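Ackroyd Street library in Dronddale to open again in July

May 1, 2023

The public library on Ackroyd Street will open its doors again in July, after a closure of more than a year, the town of Dronddale has informed. The building was closed when water came through the roof above the children's section and damaged the floor and many shelves.

The repair of the roof was finished before winter. After this the work went slower than planned, as the old electric wiring also had to be changed. The contractor, Brultlow, is now painting the reading room on the upper floor and will put in the new shelves during the next weeks.

"People stop me at the bakery and ask me for the date," said Maureen Birkett, the head librarian. "I could not give them one until now. I am very glad that I can say July, and that I can say it with a calm heart."

From the collection, 2,542 books were too wet to keep. Most of them were picture books and school books. The library has bought 1,465 new ones so far, and more will follow when the budget for the next year is approved. Readers from Dronddale and from the neighbor town of Jurness gave roughly 700 books as a gift, and the staff is still putting these in the catalog.

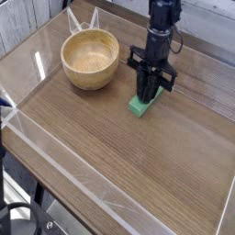
A round wooden bowl on a wooden tabletop.

During the closure the library has worked from two small rooms in the former post office. Readers could order books there and pick them up on three afternoons in the week. This service will continue until the last week before the opening, and then it will stop for some days so that the books can be moved back.

There will be some changes in the building. The children's section moves to the south side, where there is more daylight, and the newspapers go to the upper floor. An elevator was asked for by many older readers, but it is not part of this project. Gemma Stockdale, who is responsible for public buildings at the town office, said that the cost was too high for this year and that the question will be discussed again in the fall.

Not everybody is satisfied with this answer. Keith Treloar from Jurness has used the library for most of his life and walks with a cane.

"The newspapers are the reason why I come,"

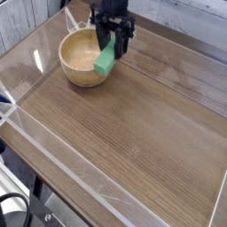

he said. "If they are upstairs, I will have to ask somebody to bring them down to me. I will ask, but I would prefer to take them myself."

Mrs. Birkett answered that the daily papers of the same morning will also be kept at the front desk, at least for the first months.

The opening hours will be longer than before. On two evenings in the week the library will stay open until eight, which was a wish of students and of people who work outside the town. Library cards that ended during the closure are valid again without a fee until the end of the year. Books that were borrowed before the water damage can be returned without a fine.

Questions can be asked at the former post office during the pick-up hours.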